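About Grinach

Grinach is a phone accessory fitting and returns shop. We put cases and screen protectors on phones for offices, schools and clinics that hand out devices to their staff, and we check, clean and repack accessories that come back to sellers. We work in two rooms on the second floor of the old Wekano building, and we have 29 people on the payroll, most of them part time.

The company was started by Leena Nieminen and Gyula Fülöp, who had both worked in a repair store downtown. Customers there kept asking to have a new case put on while they waited, and a good number of them walked in with a case meant for a different model. Leena began keeping one of every common case behind the counter for trying on. That drawer was the beginning of the fit library we use now, which holds 200 cases filed by phone size and camera cutout.

What we do

Most of our work is fitting. Phones reach us from the client already set up. We clean the glass and the back, fit the case, check every port and button through its cutout, and pack the phone in its box with the paperwork the client wants. For large orders we also label each box by department or classroom.

Clear cases make up the biggest share of what we handle. They are cheap, people like to see the phone they have, and an asset tag on the back of the phone can be read without taking the case off. They also show everything. A fingerprint inside a clear case stays there until somebody pulls it off again, so both surfaces get wiped before the two go together. We work on pale, plain tabletops and keep patterned mats out of the room, as a clear case is hard enough to find on a bare table.

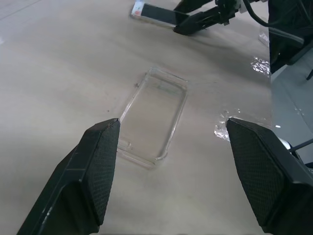
Returns are handled in the same room on different days. A returned case is unwrapped, looked over for scratches, yellowing and stretched corners, and then tried on a phone. If it sits flat along all four sides it goes back to stock or to the seller. If it lifts at a corner, it is set aside for recycling. Shoshana Mbeki runs returns and wrote the grading sheet we use, now in its third version. Sellers may send their own grading rules if they prefer, and two of them do.

How a case goes on

Clients ask about this more than anything else, usually after someone in their office has cracked a case doing it. The phone goes in camera side first. With the camera corner seated, press along the long edge, then the short edge, and leave the last corner until the end. Soft cases can be eased over with a thumb. Hard ones should be pressed down evenly and never bent back. To remove a case, start at the corner diagonally opposite the camera.

Phones are handled by the edges throughout. We ask the same of clients when they unpack.

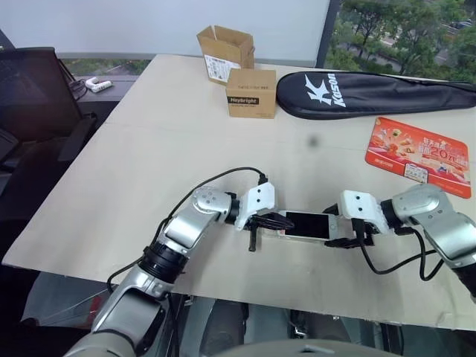
Phone held level by both ends over the work table.

Orders and turnaround

Our smallest order is 36 phones. Orders up to 200 are normally ready in four working days, and anything larger gets a schedule in writing before we accept the phones. Carmela Farina looks after bookings and can tell you which weeks are already full. October is our busiest month, and schools should try to book well ahead of it.

We buy cases from several makers and do not have a house brand. Clients can also supply their own, and in that case please send a few spares. Wrap, bags and inserts are sorted at the end of each shift. Cardboard goes back to Baptiste, who deliver our shipping cartons, and clear film is baled for pickup.

Visiting

Clients are welcome to come by and try cases from the fit library before ordering. Please call first and bring the phone, or at least the exact model number. The freight elevator is at the rear of the building, and the front stairs are open until five.

Related pages
Fitting services
Returns and grading
Case size chart
Booking for schools
Working with Plultimex
Contact and directions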